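Craft Corner > Baskets and Weaving > Soaking willow: how long is too long?

tedeck_weaver
Posted in February, 189 views

Hello all! Finally got round to my first proper round basket after the beginners' day at Gotitz and I am completely hooked. I've bought a bundle of brown willow (the 6 foot stuff) and the label says to soak it for a day per foot. Does everyone really do that? It's a long time to have the bath out of action!

mossandrods
Welcome! Yes, a day per foot is where I'd start with brown. Give it a night wrapped in a damp towel afterwards as well. Mellowing makes such a difference - the rods stop fighting you and the kinks go away.

Trititz
I'd go longer. I leave mine in the water butt for 14 days in winter and it comes out lovely. Cold water is slow. If you use the bath you can get away with less, but check a thick rod by wrapping the butt end round your wrist before you drain it.

mossandrods
14 days?! Mine would be slimy and the bark would be sliding off in my hands. I suppose it depends on your water, but I wouldn't tell a beginner that.

Trititz
Never had slime in winter. Summer, yes, I'll give you that.
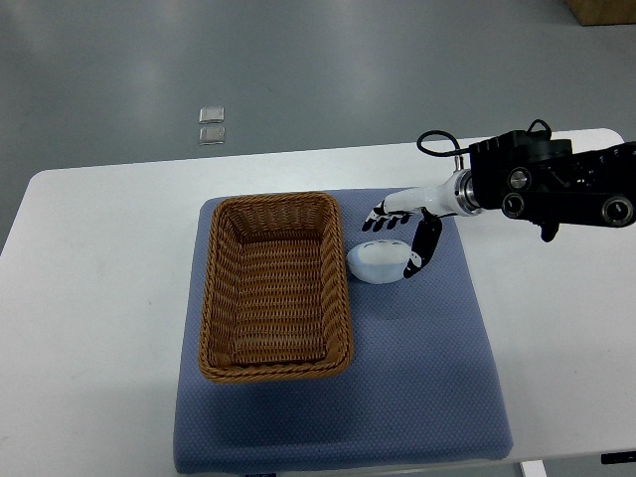
Anyway, the other thing is to sort your rods before they go in. Thick ones at the bottom, thin ones on top, so you can lift the thin ones out early. I tie mine in small bundles with scrap twine and it saves so much rummaging.

rushlight
Can I put in a word for buff? An hour or two in warm water and you're off! I made a bread basket with it last month and enjoyed every minute. It costs more, but for small things I think it's worth it.

tedeck_weaver
Oh, that's tempting. Would buff do for a handle too?

rushlight
Yes, just pick your straightest rods and twist them slowly.

mossandrods
Tekleab do a mixed bundle of 200 rods if you want to try a bit of both. Very few duds in mine.

tedeck_weaver
Ordered! The brown is in the bath as of 7 pm, weighed down with two bricks and a baking tray. I'm going with six days and the damp towel, sorry Trititz!

Trititz
Forgiven. Do the wrist test though.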